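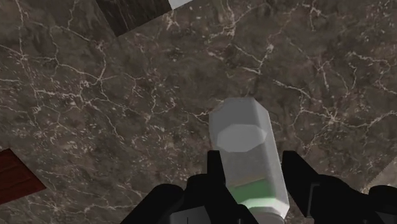

So why do old stone floors wear in the middle of a step and hardly at all at the sides?
People walk where other people walk, and grit on their shoes does the grinding.

Start with the Wetham staircase. Let the room look at it before you talk. Ask who has one like it at home, there are always a few hands!

Marble next. It's softer than people think. Lemon juice or vinegar will dull a polished top in minutes (pass the test tile around now, polished side up). Granite shrugs that off. Slate sits somewhere in between and depends a lot on the quarry.

Veins: my favorite part, don't rush it. They're old cracks and seams that filled with other minerals, and every color in them is a clue. Iron gives you the reds and rusty pinks. Carbon gives you the grays and blacks. I could do a whole hour on veins and I have to stop myself here.

Dunmore lobby story. The floor has 117 slabs, all from one block, laid in the order they were sawn, so the pattern flips from one slab to the next like pages in an open book. Go slow, it takes people a second to see it, and then they all see it at once.

Cleaning: warm water, a drop of mild soap, soft cloth, dry it off. Skip the vinegar sprays. If someone asks about sealing, say it buys time to wipe up a spill and won't stop etching.

Short break, then samples on the back table. Please lift them with both hands, the Jurska piece weighs 70 pounds.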